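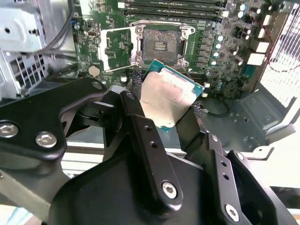
Old paste still on the lid, socket open, lever up.

Zudmont is a desktop PC named after a town none of us has visited. It does the bookkeeping at the Stidlow repair bench, where it has outlived 2 desks and a carpet. On Wednesday we opened it up for some attention to the processor. Two memory banks and a coin cell looked on. The parts list came to 13 items, most of them wipes.

Metalwork gets less fan mail than silicon. Four ridges, plenty of glare, and one tiny dark speck that I have decided to call patina. 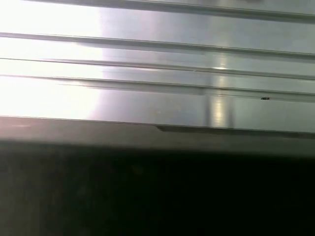 Abdelghani Younis wrote in to ask whether we clean the old paste off before the chip comes out or after, and to say that he does it after, with coffee filters, and has been told off for using the good ones. After, for us too. The good filters are locked up.

Next comes the socket, a part with strong views about being touched. The bill for getting this wrong was quoted to me as 185 dollars, so everyone at the bench went very quiet and polite.

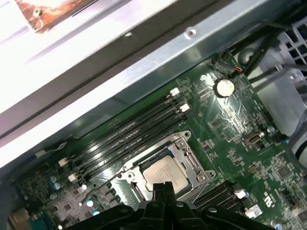
Processor in the socket, with the memory slots on either side.

More from the Kabbaj tower in April, if the screws ever turn up.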